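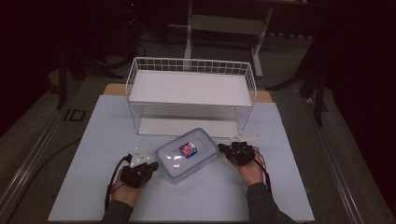 STUDENT TEAM FROM NALTA COLLEGE TAKES THE STORAGE TASK TO THE BRORNIDANCE CHALLENGE

Category: Education news / Clubs and competitions

For immediate release, February

The robotics club of Nalta College has entered its first team in the Brornidance Challenge, a competition for students who teach robots to do simple work of the house. The team is called Kingi and it has 12 members, most of them in their second year. They chose the category "Kitchen and Storage", in which a robot must put closed food containers on a small wire shelf and take them down again.

The entry is based on demonstrations made by hand. A student holds one gripper in each hand and does the task as a person would do it, slowly and with care. The movements are recorded, and later the robot learns from these recordings. The rules of the challenge ask for at least 300 good demonstrations from every team. Kingi has delivered 409.

"We wanted a task that everybody knows from home," said Isla Paewai, the captain of the team. "A plastic box with a lid looks very easy. Then you try to hold it with two grippers and you understand that the lid is wider than the box, the corners are round, and your hands want to turn in a different direction from each other. In the first week I dropped it more times than I would like to say."

The club meets on Tuesday evenings. Members work in pairs during the recordings. One student does the movements and the other one watches the screen, writes the notes and says when a demonstration must be repeated. After every 23 demonstrations they change places, a habit that was proposed by Fredy Castaño after he noticed that tired arms make poor recordings.

Mr Castaño is responsible for the software of the team. He explained that the club decided to keep also some of the less perfect attempts, if they ended in a correct way. "When a person makes a small mistake and corrects it, this is useful for the robot," he said. "We only delete a recording when the box falls, or when the tracking of the hands is lost."

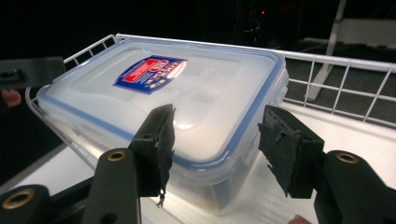
Team Kingi at work on the storage task: the food container at the wire rack, between the two fingers of a gripper.

The teacher of the club, Wondimu Gebreyes, said that he is very content with the progress of the students. "They have learnt to be patient, and they have learnt to write down what they do. In the autumn their notes were almost impossible to read. Now a new member can take the notebook and continue the same evening."

The project is supported by Skosilham, a local company which makes fittings for shops and storage rooms. The company pays the entry fee and the travel of the team. "We were asked for a small amount of money and we received a very detailed plan in return," said Kane Waaka of Skosilham. "It was a pleasure to say yes."

In the final, every team has three attempts with containers of different sizes. The judges give points for correct placing, for time, and for not moving the shelf. The sizes are announced only in the morning of the event, so the team is now practising with boxes that the members bring from their own kitchens.

Students of the college who would like to join the club for the next term are welcome to visit a Tuesday meeting. Previous experience with programming is not necessary.

For interviews and further information, please write to Tamsin Tamihana, press contact, Nalta College Robotics Club.

Tags: robotics club, student projects, Brornidance Challenge

This website uses cookies to improve your visit. Accept all | Change settings

© Nalta College. All rights reserved. | Contact | Back to top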